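Haremmont Kit Room: Questions About Washing and Putting Away Kit
Print this page | E-mail this page
Search Haremmont Go Advanced search

These come up every January when the red kit goes out again. Answers by Mitali Siddiqui, with grumbling from Kane Nepia. If you have read better advice on the back of a packet, by all means follow the packet.
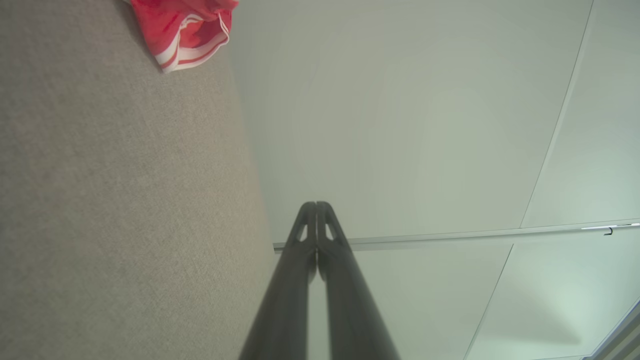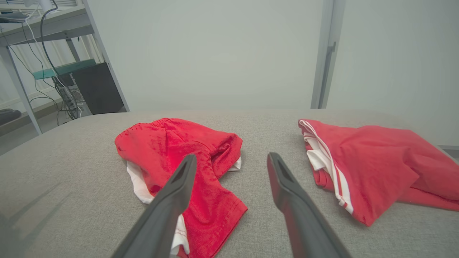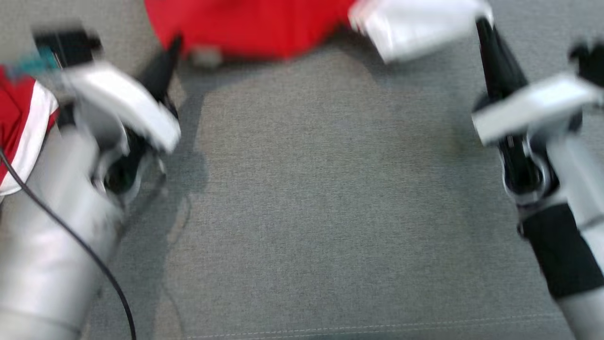
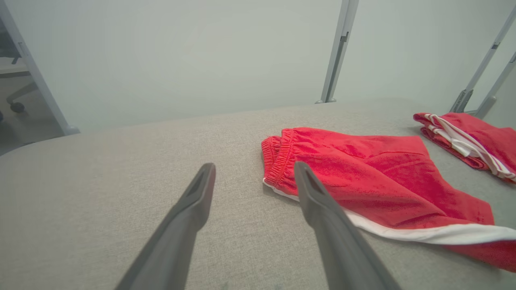 Red and white kit on the grey upholstery.

Do I need a special detergent for red and white kit?
I doubt it. Valter Teixeira swears by Ultar sports wash and has been telling people so for two seasons. We washed one lot in Ultar and one in supermarket powder and neither of us could tell which was which. Wash it cool, with other reds, and get it out of the machine when it stops.

Will the white trim go pink?
It can, if you leave it wet in a heap. Those "colour catcher" sheets may help or may simply come out pink and make you feel better. Don't pay extra for them on our account.

Can I fold on the sofa?
Yes. A folding table is a fine thing if you have somewhere to put it. A seat cushion is soft, so the edges won't come out sharp, but they are shorts and they'll be creased by the first whistle.

How should the shorts be folded?
Lay them flat, smooth the waistband first, bring one leg over the other, then fold up from the hem. Obaidul Barua rolls his and claims it saves space. We tried it in the Chauhan bag and got the same number in.

The waistband looks all puckered. Is it ruined?
Elastic gathers when nothing is stretching it. Try them on before you complain. If it stays slack when you pull it and let go, that's another matter, and you should bring them back.

Is the Condside folding board worth buying?
Not in my view. It makes every item the same size, which would matter if we had shelves that size. Kane used it for 2 weeks and it now lives behind the door.

Can I tumble dry?
The label says low heat. I'd say don't, unless you need them in the morning. Heat does elastic no good, whatever the dryer makers promise.

Should I iron the stripe?
No. If you really must, turn them inside out and use a cool iron.

How many do I hand back at the end?
Whatever you signed for. There are 161 items on the list and last year 6 were missing, so "I think I gave them to someone" will not be accepted. Nilmini Talukder keeps the list.

Do they have to be folded when I hand them back?
We ask. We don't always get it. Clean and dry matters more, and names inside please, on the label and not across the white.

My question isn't here.
Ask at the kit room hatch before 6 in the evening.

We use cookies to remember your settings. Accept | Manage
Sign up for the Haremmont newsletter Your e-mail Subscribe
Print this page | E-mail this page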